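Edell Institute, Datosholm campus
Beauty Services 693: Product Handling and Shelf Life
Handout for session 2, to be read with the workbook

Scope

These notes cover creams, gels, powders and pencils held in the treatment room and at the make-up bench. Wax, lash adhesive and nail systems are treated separately in the second half of the course. Retail stock is mentioned only where it is opened for use as a tester.

Terms

Batch code: the manufacturer's identifier for a production run. It is usually stamped or printed on the base of a jar or the crimp of a tube. It isn't a date, although some manufacturers build a date into it. Do not try to decode it. Copy it into the log as printed.

Period after opening (PAO): the time for which a product is expected to remain fit for use once the seal is broken. It is shown as a number of months beside an open-jar symbol. The period runs from the day of opening and takes no account of how much has been used.

Expiry date: the date after which the unopened product should not be used. Where a product carries both, the earlier of the two applies.

Decanting: transferring product from its original container to another. A decanted product keeps the opening date and batch code of its source.

How products spoil

Water is the first thing to look for in a formulation. An emulsion such as a day cream contains a water phase in which bacteria and moulds can grow if the preservative is overwhelmed. Each dip of a finger or used spatula adds to the load the preservative has to deal with. Pressed powders contain very little water and last longer, but a damp sponge worked across the surface changes that. A hard, shiny film on a pressed powder is usually skin oil picked up from the applicator. It affects pick-up and colour before it affects safety.

Anhydrous balms and facial oils fail mainly by oxidation. The odour changes first, often to something like old nuts or crayons. Colour may darken. Light, heat and headspace in the bottle all increase the rate. A half-full bottle of rosehip oil on a windowsill will go off well before a full one in a cupboard.

Separation is less easily read. Some lotions are sold as two-phase products and are meant to be shaken. In a single-phase emulsion, a layer of clear liquid or a grainy texture indicates that the structure has broken, and the active ingredients and preservative may no longer be evenly distributed. Stirring doesn't restore it.

Storage conditions

The teaching store is held at 23 degrees. Products should be kept upright, closed and out of direct sun. Refrigeration is used only where the label calls for it, as repeated warming and cooling can itself break an emulsion. Sheet masks are stored flat. Aerosols are kept away from the towel warmer and the steriliser.

Shelves are arranged by opening date, earliest at the front. Students working from the Khoury skin range should note that the cleanser and the toner share a bottle shape and differ only in the cap. Read the label each time. 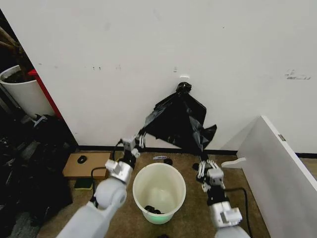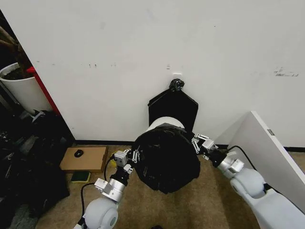
Black bag and white container against a white wall.

Removing product without contaminating it

Jars. Use a clean spatula for each removal. Take the full quantity needed for the treatment, place it on a palette or in a dish, and close the jar before touching the client. Excess is discarded and never returned to the jar.

Pumps and tubes. Dispense without contact between the nozzle and the skin, glove or brush. Wipe the nozzle with a fresh tissue before replacing the cap.

Lipstick and cream colour. Scrape from the side of the bullet or pan onto a palette. Work from the palette with a disposable applicator.

Pencils. Sharpen before and after each client, then sanitise the exposed core and the sharpener blade. Twist-up pencils can't be sharpened and are treated as single-client items.

Mascara. Disposable wands only. One wand makes one entry into the tube. A second coat requires a second wand.

Powders. Transfer loose powder to a tissue or dish. For pressed powder, scrape the required amount onto a palette.

Decanting

Decanting is permitted for cleanser, toner, massage oil and body lotion. It is not permitted for sunscreen, peels or any product sold as a therapeutic good. The receiving bottle must be washed, sanitised and completely dry. Topping up a part-used bottle is not acceptable. The old contents would take on the new label and the log would be wrong.

Labels on decanted bottles carry, in this order:
Product name in full
Batch code
Date the source was opened
Discard date
Initials of the person decanting

Write in permanent marker and cover with clear tape. Oils lift most inks within a few uses.

The opening log

One line per container. Enter the product at the moment of opening, not at the end of the shift. Marks are deducted in the practical assessment for a missing batch code even if everything else on the line is correct.

Worked entry
Product: Khoury Barrier Cream
Container: jar
Opened: May
PAO: 6M
Discard by: end of November
Location: trolley B

The log shows month only for stock on a PAO. Where the label gives a period in weeks, enter the day as well.

Testers

Opened retail testers follow the same rules and go in the same log. The Fodarwood shopfront keeps its own sheet, clipped inside the tester cabinet.

Assessment

The written component is worth 20 marks and is drawn from the terms and spoilage sections above. The practical covers jar removal, one decanting task and a completed log line.

Preparation for next session

Bring three products from home in their original packaging. For each, locate the batch code, the PAO symbol and the expiry date, or record that it is absent. Read workbook section on preservatives and patch testing.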